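# The Long Life of the Kitchen Table

Stelios Moschos bought his building in Wallwood for its loading door. The old feed store had one wide enough to take a dining table on its side with two people walking next to it, and in his line of work that settled the matter. He repairs tables. He will look at a chair if it comes in with one, but he charges extra for the trouble and sends most of them to a man in Royer.

The shop takes in tables from all over the county and from as far off as Zivville, a drive of 45 miles each way over a road that gets bad in February. Most of what comes through the door was made to be used every day and was. A few pieces are old enough to interest a dealer. The rest have a bad leg, a split top, or a finish that has gone soft and sticky where people put their forearms.

"That part is from skin oil," Moschos said. "Forty years of breakfast. You can tell where everybody sat."

A basic repair starts at $400. For that, a customer gets loose joints taken apart, cleaned, and glued again, and the top rubbed out and waxed. A full refinish on a large table can run to $1,900, and he tries to talk people out of it. He thinks most tops need cleaning more than they need stripping. His first step with any finish is mild soap, a soft cloth, and very little water, and he says a third of his customers could have stopped right there and kept their money.

The questions people bring him have changed. When he opened, they wanted a table to look new. Now they are more likely to ask whether he can keep the marks. One woman brought in her mother's table with a child's spelling words pressed into the top, where somebody had written on thin paper with a hard pencil. She wanted the legs fixed and the words left alone. He fixed the legs.

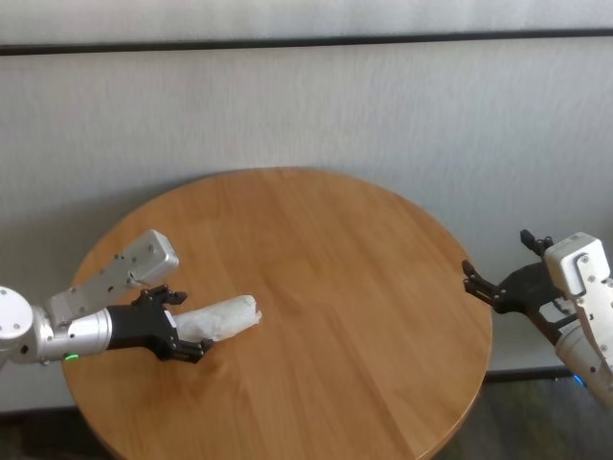
Shape matters more than buyers expect. A rectangle will fit along a wall and can take a leaf in the middle, and it puts somebody at the head whether they want to be there or not. A round table seats people evenly but needs clear floor on every side, and past a certain width you can't reach the salt. Moschos tells customers to lay a bedsheet on the floor, fold it to the size of the table they have in mind, and live with it for a week. If they keep stepping on the sheet, the table is too big.

Round tables also come apart in their own way. Many stand on a single center post, and all the leaning that four legs would share goes into that one joint. Kids hang on the edge. Adults push up from it when they stand. After enough years the top starts to rock, and people fold a piece of cardboard under one foot, though the feet are fine. He has a coffee can full of the cardboard he has pulled off the bottoms of tables.

The trade around him has thinned out. Hirkia, the town where he learned the work, had three repair shops on one street when he was starting, and a furniture plant that kept them all busy with returns. The plant closed, and then the shops did. He bought his clamps at the last of those sales and still uses most of them. The glue pot he bought the same day leaks, and he keeps nails in it.

What he has now is a waiting list. On 08/01/2020 he began writing the jobs down in a ledger, after two customers showed up for the same table and both had some claim to it. They were sisters. He held the table in back until they worked it out, and since then every job gets a line with the owner's name, the fault, and who is allowed to pick it up. The ledger had 790 entries the last time he added them up for his insurance.

Going through the pages, the faults repeat. Loose joint. Loose joint. Water ring. Burn. Loose joint, dog. The water rings worry people most and are often the easiest to deal with. A white ring usually sits in the finish, and may come out with gentle rubbing and oil. A dark one has gone down into the wood, and he will say so before he takes a deposit.

He is plain about what isn't worth fixing, too. If a thin surface layer has lifted and crumbled over a whole top, the labor costs more than a decent used table. He keeps a few of those near the front door, repaired and priced, for the people he has to turn down. They tend to be embarrassed about leaving with a different table from the one they brought, so he carries it out to the car for them.

His own kitchen table came from a church sale in Royer. One leg has been loose since he got it. His wife has asked for it to be entered in the ledger, at the back of the line with everybody else, and he says it will be done before the holidays. She wrote the entry herself, and under "who may pick up" she put her own name.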